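14. Oktober 2026

Kurz vor sieben, Kaffee steht schon kalt neben mir. Schnell aufschreiben, bevor der Tag losgeht.

3087 Wörter. Das ist der Stand von gestern Nacht, und damit ist die Geschichte zu lang. De Smet nimmt für die Anthologie Texte bis 3000, steht so in der Ausschreibung, Titel zählt mit. Also müssen 87 raus. Klingt nach nichts. Hab eine Stunde drangesessen und elf geschafft, davon drei wieder reingenommen.

Arbeitstitel immer noch "Girkthorpe". Gefällt mir nicht mehr so recht. Im Juli fand ich ihn großartig, da war der Ort ja auch noch das Wichtigste an der ganzen Sache: die Mole, der Kiosk mit dem zugenagelten Fenster, der Schlick. Inzwischen geht es eigentlich nur noch um die Fährfrau und darum, dass sie nicht übersetzt. Vier Seiten lang fährt sie nicht. Der Schlick ist trotzdem noch überall drin, dreimal allein auf Seite zwei. Gestern zwei davon gestrichen. Hat weh getan, der eine war gut.

Zweite Sache, der Perspektivwechsel. In der Gruppe haben wir ja seit dem Sommer diese Aufgabe, gleicher Anfangssatz für alle, jeder schreibt was Eigenes draus. Meiner fängt also so an wie alle anderen, "Als das Licht anging, war die Tür schon zu". Für die Übung ok. Aber für De Smet? Wenn noch jemand aus der Gruppe einreicht, haben die zwei Texte mit demselben ersten Satz auf dem Tisch. Peinlich. Muss ich fragen. Oder einfach den Satz ändern, aber dann stimmt der Schluss nicht mehr, da kommt die Tür ja wieder.

Mögliche neue Anfänge, ungeordnet:
Die Fähre lag schon den dritten Tag.
Sie hatte den Schlüssel in der Jacke, und die Jacke hing zu Hause.
Niemand wartete an der Mole, das war das Gute daran.
(der letzte klingt nach mir vor fünf Jahren. weg damit)

Der zweite gefällt mir. Jacke zu Hause, Schlüssel in der Jacke, da ist gleich was los. Müsste nur auf Seite drei die Stelle mit dem Ersatzschlüssel umbauen. Eher heute abend.

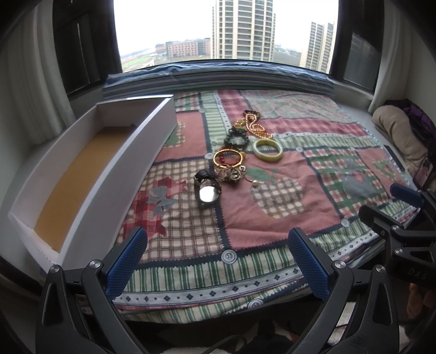
Uhr, Armreif und Silberkram auf der Patchworkdecke am Fenster

Mittag. Nur zehn Minuten.

Im Bus weitergedacht. Die Szene in der Küche muss kürzer, die ist die dickste, da holt man die Wörter. Sie schält Kartoffeln und erzählt dabei von der Sturmnacht, und ich erkläre danach nochmal, warum sie das erzählt. Das Erklären kann komplett raus! Warum seh ich sowas immer erst beim dritten Durchgang. Es sind zwei Absätze, wenn ich die streiche, bin ich vermutlich unter der Grenze und kann einen Schlick wieder reinholen.

Dann das Schreibprogramm. Dallo hat heute früh beim Speichern gehangen, Rädchen, Rädchen, weißer Bildschirm. Nach dem Neustart war die Fassung von 22 Uhr da, also ohne die elf Wörter. Beziehungsweise mit ihnen. Weiß inzwischen nicht mehr, welche ich gestrichen hatte, nur dass "allmählich" dabei war, und einmal "beinahe". Ab jetzt jede Fassung unter neuem Namen sichern, das nehme ich mir seit Jahren vor. Aktuell heißen meine Dateien girk_neu, girk_neu2, girk_final und girk_final_echt. Die neueste ist girk_neu2.

Jemand in der Gruppe hat neulich gemeint, man soll Kurzgeschichten von hinten nach vorne korrigieren, Satz für Satz rückwärts, dann liest man nicht über die Fehler weg. Hab ich heute im Bus mit Seite acht probiert. Man findet tatsächlich was, zweimal "das das" und ein Komma mitten im Nichts. Aber mir war danach schlecht, kann auch am Bus gelegen haben.

Muss los.

Abends, halb zehn.

Kücheszene gekürzt. Beide Erklärabsätze weg, den einen Satz mit dem Topfdeckel behalten. Stand jetzt 2919. Also Luft! Mit 81 Wörtern kann man schon was anfangen. Erst mal nichts reinschreiben, liegen lassen.

Vorhin in der Gruppe vorgelesen, im Hinterzimmer vom Clasetti, wie immer zu laut wegen der Kaffeemaschine. Wir waren zu 8. Ich hatte mir vorgenommen nur den Anfang zu lesen und hab dann doch bis zur Küche gelesen, weil keiner gehustet hat. Rückmeldungen, so wie ich sie mitgekritzelt hab:

- Fährfrau gut, aber wie alt? Ich dachte das merkt man. Zwei dachten dreißig, einer siebzig.
- Mole zu oft
- "der Kiosk schwieg" ging gar nicht, großes Gelächter, ich auch
- neuer Anfang mit der Jacke besser als der alte, da waren sich alle einig
- warum fährt sie nicht? Soll offen bleiben, hab ich gesagt. Dann muss es aber offener sein, kam zurück. Verstehe ich erst halb, schreibe es trotzdem auf

Und die Frage wegen dem Anfangssatz ist erledigt, es reicht sonst niemand bei De Smet ein. Eine hatte überlegt, fand dann aber die Gebühr zu hoch. 40 Euro für Einreichung plus Belegexemplar, ja, ist happig. Bezahlt hab ich schon. Eigentlich zahlt man bei sowas ja nicht, das weiß ich auch, aber das Buch vom letzten Jahr war wirklich schön gemacht und 299 Seiten dick, mit Fadenheftung. Will da rein. Ist halt so.

Neue Aufgabe für das nächste Treffen: eine Geschichte aus der Sicht von jemandem, der nur zuhört. Darf selbst nichts sagen, auch nicht im Kopf. Keine Ahnung wie das gehen soll in der Ich-Form. Vielleicht der Fahrgast, der in Girkthorpe doch auf der Mole steht? Der eine Fahrgast, der bei mir bisher nur einen halben Satz hat. Er steht da und hört sie durchs offene Küchenfenster reden. Dann wäre das dieselbe Nacht nochmal, von draußen. Und er wüsste vielleicht, warum sie nicht fährt, und sagt es nicht, weil er ja nichts sagen darf.

Oh, das könnte was sein.

Schnell notiert dazu: Regen ja/nein? Bei mir regnet es in der ersten Fassung nicht, also nein. Fenster offen, müsste ich in der Küche dann auch erwähnen, drei Wörter, hab ja Platz. Er hat einen Koffer dabei oder gerade keinen. Keinen. Kartoffelgeruch? Rohe Kartoffeln riechen kaum, auf die Entfernung schon gar nicht. Radio vielleicht. Nein, wenn das Radio läuft, hört er sie nicht.

Morgen:
Alter der Fährfrau auf Seite eins unterbringen, ohne Zahl
Molen zählen und halbieren
Kiosk
Fenster auf!
Titel. "Die Jacke"? "Übersetzen"? Übersetzen ist doppeldeutig, denkt jeder an Wörterbuch. Andererseits auch nicht schlecht
Kurzvita für De Smet, fünf Zeilen, dritte Person, grauenhaft
Druckerpatrone

Die Vita hab ich eben noch angefangen. "Lebt und schreibt". Weiter bin ich nicht gekommen. Bei allen steht lebt und schreibt. Mach ich morgen in der Pause, jetzt ins Bett, es ist schon wieder viertel vor zwölf und der Wecker steht auf sechs.

Nachtrag: "allmählich" stand doch noch drin, Seite fünf. Gestrichen. 2918.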